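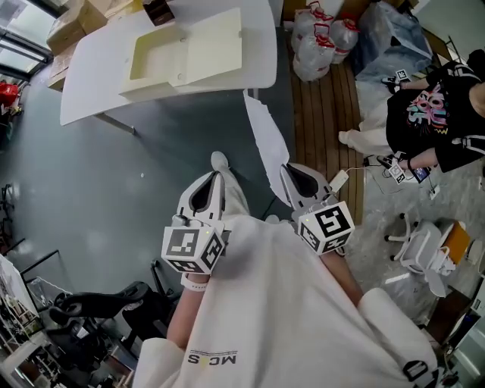
Both grippers up, marker cubes facing out, near the table.

Workshop > Tips > Tracking and software

November, by Mahtab Shojaei

If you record with hand-held grippers and your tracks come out looking like scribbles, try these before you blame the software (I blamed ours for most of a month, sorry Idrisa!).

Start with both grippers in view and hold still for six seconds. Our planner, Kedel, takes its starting pose from that stretch, and if you're already reaching for something it guesses, and it guesses badly.

Keep your sleeves back. A big loose cuff can slide over a marker cube and the tracker drops that hand until it sees a clean face again. I push mine up past the wrist and pin them if they won't stay.

Look where you work! The cubes only help when the camera can see them, so I turn my head along with my hands, even when it feels silly.

Calibrate again whenever a cube gets bumped. I skipped it once and ended up with 624 clips where the left gripper floated two inches above the table. Simin wrote a script that shifted most of them back, but I had to redo the rest by hand and I'm still grumpy.

Name your files before lunch. Really. Take 1,559 looks just like take 1,558 by four in the afternoon.

Last thing, replay one take in the viewer before you pack up. If the path jumps, check the lighting on the cubes first, then the clock offset between the two hands.

Related
Smoothing jumpy paths without losing the grasp
Cable ties, hooks and other ways to tame a charging corner
Sorting takes into folders with Nosstead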